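Thread: what I learned about cooking for one person after I moved to Nekberg. I write this slowly in my second language, so please be patient with me.

1/ My first month I cooked like at home, for a family of seven. I ate the same lentil soup until Friday and then I could not look at it.
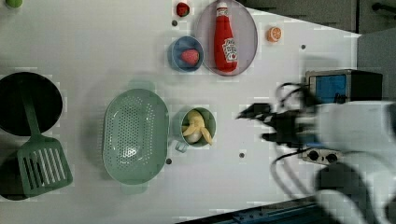
2/ So the first rule is to make half. A recipe for four people can be divided, but the salt and the baking time cannot be divided so simply. Taste often, and look in the oven early.

3/ Second rule: write down what you throw away. In January I threw away food worth more than 32 euros, mostly herbs and bread.
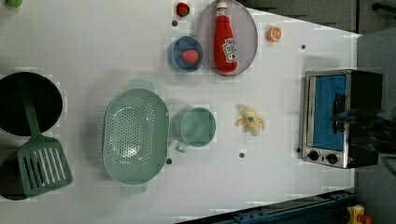
4/ Bread goes to the freezer now, already sliced. My neighbor Apinya Yimyam taught me to freeze cooked rice also, in flat bags. It is ready in 4 minutes.

5/ Third rule is about shopping. The small market in Plarkwood sells single carrots and single eggs. The supermarket is cheaper per kilo — but I do not need a kilo.
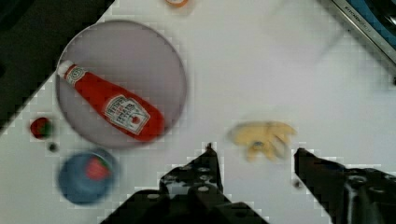 6/ Mathis Aubert asked me if it is not sad to eat alone. Sometimes yes. I put the phone in another room and I sit down properly, and then it is better. 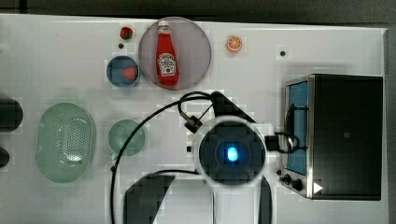

7/ Sauces are my weak point. I buy a bottle and forget it for a year. Ketchup is the exception, and a red bottle like the one on the plate is the only sauce I always finish. Mustard I now share with Apinya.

8/ Tomorrow I will post my soup for one, with leeks.

Contact | © Nikola Stoyanova | Back to top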